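Was von einer Handtasche übrig bleibt

19. März 2013

Ihr Lieben, es war lange still hier, und ich habe ein schlechtes Gewissen, denn einige von euch haben mir sogar geschrieben und gefragt, ob ich krank sei. Bin ich nicht! Ich habe nur seit Januar fast jede freie Stunde in der Wohnung meiner Großtante Jozefína verbracht, und abends war ich dann zu müde für ganze Sätze.

Jozefína Koubek ist im Herbst ins Heim gezogen, freiwillig und mit einer Laune, um die ich sie beneide. Sie hat einen Koffer gepackt, die Nähmaschine mitgenommen, mir den Schlüssel in die Hand gedrückt und gesagt: »Mach, wie du denkst, aber die Knöpfe will ich wiederhaben.« Die Knöpfe! Ich habe drei Abende nach ihnen gesucht und sie schließlich in einer Keksdose hinter dem Mehl gefunden, wo sie laut Jozefína schon immer standen.

Wer noch nie eine fremde Wohnung aufgelöst hat, stellt sich das vermutlich als Schlepperei vor, und ja, die Schränke waren eine Plage. Der große aus dem Schlafzimmer ging beim besten Willen nicht durch die Tür, und wir haben ihn mit Herrn Vondráček aus dem zweiten Stock zusammen auseinandergenommen, Brett für Brett, wobei er mir erzählt hat, wie er denselben Schrank vor einer Ewigkeit mit hochgetragen hat. Svetozár heißt er mit Vornamen, ich durfte ihn aber erst nach dem letzten Scharnier so nennen. Seine Rückenschmerzen hat er mit Pflaumenschnaps behandelt, meine gleich mit.

Viel länger als die Möbel haben mich aber die kleinen Sachen aufgehalten. Bei einem Schrank weiß man ja, woran man ist, der kommt weg oder er bleibt. Aber was macht man mit einem Brillenetui, in dem ein Zettel mit einer Telefonnummer liegt? Mit einer Rechnung der Firma Kopecký über 873 Kronen für »Ausbesserung«, ohne ein Wort darüber, was da ausgebessert wurde? Ich habe Jozefína angerufen, und sie hat eine Weile überlegt und dann gesagt, das müsse der Mantel gewesen sein, oder das Dach.

Ich habe mir dann angewöhnt, das Kleinzeug nicht mehr in der Schublade zu sortieren, wo man doch nur darin herumwühlt und alles wieder untereinander mischt, sondern es auf einem Handtuch auszubreiten und erst einmal liegen zu lassen. Manchmal einen ganzen Nachmittag lang. Ich gehe vorbei, koche Tee, gehe wieder vorbei, und irgendwann ist klar, was bleiben darf. Das funktioniert bei mir zu Hause inzwischen auch, mein eigener Kram ist nämlich kein bisschen besser als ihrer.
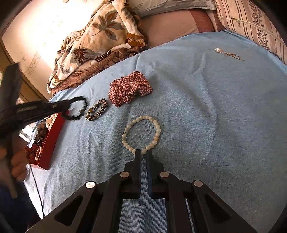

Haargummi und Perlenarmband, beides darf bleiben.

Ich hänge an solchem Krimskrams mehr, als ich zugeben wollte. Meine Mutter hat früher jeden Sonntagabend ihre Handtasche ausgekippt, auf den Küchentisch, und wir Kinder durften die Münzen behalten, die dabei zum Vorschein kamen. Viel war das nie, aber einmal lagen 2 Kinokarten dabei, für einen Film, den wir nicht gesehen hatten, und mein Bruder hat noch wochenlang gerätselt, mit wem sie wohl dort gewesen war. Mit Jozefína, wie ich jetzt weiß! Sie hat es mir beim letzten Besuch erzählt, ganz nebenbei, während sie ihre Knöpfe nach Farben sortierte. Die beiden sind offenbar regelmäßig zusammen ins Kino geschlichen und haben danach noch ein Stück Torte gegessen, und daheim hieß es, sie seien beim Zahnarzt.

Verkauft habe ich übrigens auch etwas, ihr hattet ja danach gefragt. Die Stehlampe ging für 200 Kronen an ein junges Paar, das sie quer durch die Straßenbahn getragen hat, und für das Geschirr habe ich 300 bekommen, was mir zu wenig vorkam, bis ich die Kisten selbst die Treppe hinuntertragen musste. Danach hätte ich noch etwas draufgelegt. Die Bücher hat fast alle Svetozár genommen. Er behauptet, er lese sie, ich glaube, er mag einfach die Rücken im Regal, und das ist ja auch in Ordnung.

Nun ist die Wohnung leer bis auf den Küchentisch, den der Nachmieter übernehmen möchte, und eine Garderobe, die so fest in der Wand sitzt, dass wir beide beschlossen haben, sie gehöre zum Haus. Ich war gestern noch einmal dort und habe die Fenster geputzt. Es hat gehallt, und ich habe ein bisschen vor mich hin gesungen, weil es so schön klang, bis von unten jemand gegen das Rohr geklopft hat.

Jozefína möchte übrigens, dass ich euch ihr Rezept für die Mohnschnitten aufschreibe. Ich habe den Zettel vor mir liegen, kann aber bei der Zuckermenge die Schrift nicht lesen und muss sie erst fragen. Nächste Woche also, wenn sie es mir am Telefon diktiert, und dann erzähle ich euch auch die Geschichte mit dem Zahnarzt zu Ende, die hat nämlich noch eine Fortsetzung.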